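Keltholm Surgical Skills Center
Dry and Wet Tissue Laboratory, Room 19
Station Inspection Checklist with Comments

Inspection date: 12 Aug 2020
Inspected by: Chanida Suksawat, Laboratory Safety Officer
Stations covered: suturing stations, Lisus wing
Next inspection: end of August

Ratings: S = satisfactory. C = satisfactory with comment. A = action required.

1. Access and floor

1.1 Exit route clear to full door width – S
1.2 Floor dry, anti-slip mats flat – C
One mat at the sink has begun to curl at the corner. Facilities has been asked to replace it. Tape is not an acceptable repair.
1.3 Foot pedals and cables outside the walking path – S

2. Personal protection

2.1 Gloves available in all sizes – A
Size small was out of stock at the time of inspection. Vidora has confirmed delivery. Until then, boxes are to be shared from the store on the second floor.
2.2 Eye protection at each station – S
2.3 Gowns changed between sessions – C
The sign-out sheet had gaps. Session leads are reminded to initial every line.

3. Tissue storage and handling

3.1 Refrigerator temperature log complete – S
3.2 Tissue labeled with date received and source – C
Two trays carried a date only. Both were relabeled during the inspection.
3.3 Tissue out of refrigeration no longer than 60 minutes before use – S
3.4 Absorbent pads within reach – S

4. Sharps and suture

4.1 Needle count recorded before and after each exercise – A
The closing count was missing on one sheet. No exercise is to be signed off without both figures.
4.2 Sharps containers below the fill line – S
4.3 Suture packs in date – S
The open box of 20 was checked pack by pack.
4.4 Loose suture ends collected before the drape is lifted – C
Fine, pale strands are easily missed on pale tissue. Staff should check the full length of the strand, including any part lying away from the stitch.

5. Working field

5.1 Light directed at the stitch area – S
5.2 Both instrument tips in view while suture is being handled – S
5.3 Jaws free of visible damage – S
5.4 Blood on the tissue surface noted on the station sheet – C
The entry should give the location and extent of the blood. "Some blood" is not sufficient.

Views of the working field, suture in place:
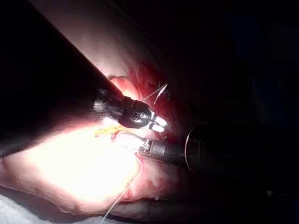
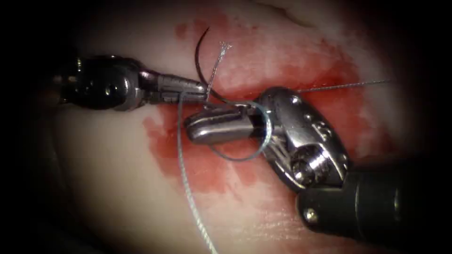
6. Cleaning and waste

6.1 Instruments wiped down and sent for reprocessing – S
6.2 Sezer disinfectant in date, dilution marked on bottle – C
The dilution was marked, but the initials of the person who prepared it were not.
6.3 Tissue waste bagged, sealed and logged – S
6.4 Eyewash flushed and tag signed – S

7. Follow-up

Items 2.1 and 4.1 are to be closed before the next teaching session. Comments under 1.2, 2.3, 3.2, 4.4, 5.4 and 6.2 will be reviewed at the next inspection. Questions may be directed to the Laboratory Safety Office, extension 2000.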